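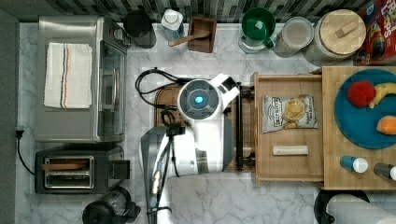 Nikola Tomić asked at the close of the last review whether the drawers should be settled before the countertop, or the other way round, and whether food ought to be kept in them at all. The question was a fair one, and it has shaped most of the work reported for this period.

Wulari Shared Kitchen: Progress Report
Reporting period ending September
Submitted to the Grondisar Fund

1. Work carried out

The kitchen is one of 7 rooms covered by the storage and furnishing grant. During the period all items kept on the counter and in the drawers were listed, sorted and given a regular place. The list came to 54 entries, including small appliances, jars and bottles, dishes, linens and dry food.

The drawers were taken first, as suggested. Packaged snacks now have a drawer of their own, and a bag of chips can be found without opening a cupboard. Fresh fruit stays in view. Bananas, oranges and red fruit are set out on a teal plate, on a wooden tray, and residents have been asked to return the plate to the tray after meals.

2. Countertop

The toaster oven and the two-slot toaster stand together on the left side of the counter. Canisters and jars are lined up against the tile backsplash, where the wooden scoop and the funnel are also kept. The paper towel holder has been given a fixed position. The cutting board remains out at all times at the request of the evening cooking group.

Two matters are still open. Power cords continue to take up counter space, and an estimate for additional outlets has been requested from Bhat Electrical. Dish towels are still being left on top of the toaster oven. A rail has been ordered and a notice will be posted once it is installed.

3. Use of the kitchen

More than 14 households signed up for kitchen hours during the period. Comments were mostly favorable. Several residents asked for labels on the jars, and one household objected to cereal being kept on the counter. The objection has been noted and no change has been made so far.

4. Spending

Spending on the kitchen is within the approved amount. The drawer organizers were bought from Roria at the quoted price. The cost of the outlets was not included in the original budget and will be submitted separately for approval.

5. Next period

Jar labels will be printed in both house languages. The pantry shelves will be emptied, cleaned and listed in the same manner as the drawers. The towel rail is expected to be in place before the next site visit, which the Fund is asked to schedule for a morning, preferably before 11:00.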